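Home Fire Safety Walk-Through -- Delholm Tenants' Group
Checked 10 September 2020, with comments

Well, we finally got through the whole of the Steltuvton building, and I want to thank everyone who opened a door to us and put the kettle on. My comments run on a bit, as they always do, but please read the ones for your own floor.

1. Smoke alarms, hallways -- PASS
All of them sounded on the first press. The one by the east stairs is a little quieter than its neighbors, and I would like it changed before February even so.

2. Smoke alarms, bedrooms -- PARTLY
Apartment 18 had an alarm with no battery in it. We put a fresh one in while we were there and had a very nice talk about tomatoes. Please, everybody, press the test button once a month. It takes no time at all.

3. Stairs and exits -- FAIL
The lower landing had a stroller, two bicycles and a bundle of flattened boxes on it. I know how small the closets are in this building, believe me, but that landing is the way out for every family above it. Bicycles can go in the Nzioka Street shed, and the key is at the front desk.

4. Space heaters -- PARTLY
Keep them 40 inches from curtains, bedding and anything padded. Plug them straight into the wall, never into a power strip, and switch them off when you go to bed (yes, even on those bitter nights).

5. Sofas and soft chairs -- PASS, with comments
Living rooms were good on the whole. Upholstered furniture can burn fast and give off a great deal of smoke, so we looked at what stood near it: lamps, heaters, chargers, ashtrays. Leather or cloth, the advice is the same. Pillows that slide down beside a sofa deserve a glance too, if there is an outlet or a heater on that side. 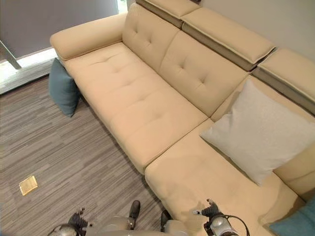
Encarnación Robles asked whether the labels under older sofas still mean anything, as hers is so faded that she can only make out half of it, and whether she ought to get rid of the sofa if it can't be read. I told her to keep the sofa, keep the label on, and keep the heater well back.

6. Extension cords -- FAIL
Cords under rugs in several apartments. Please pull them out and run them along the wall, and if one feels warm to the hand, stop using it. We have spare Flimen cords to lend.

7. Kitchen extinguishers -- PASS
Needles in the green everywhere we looked. Kojo Kyei kindly wiped down the brackets as we went.

8. Doors to the stairwell -- PARTLY
The third-floor door doesn't latch unless you give it a good shove -- the closer needs adjusting, and the work order is number 144. Until then, give it the shove.

Items 3 and 6 will be looked at again first. Questions can go in the box by the mailboxes, or just knock at 75.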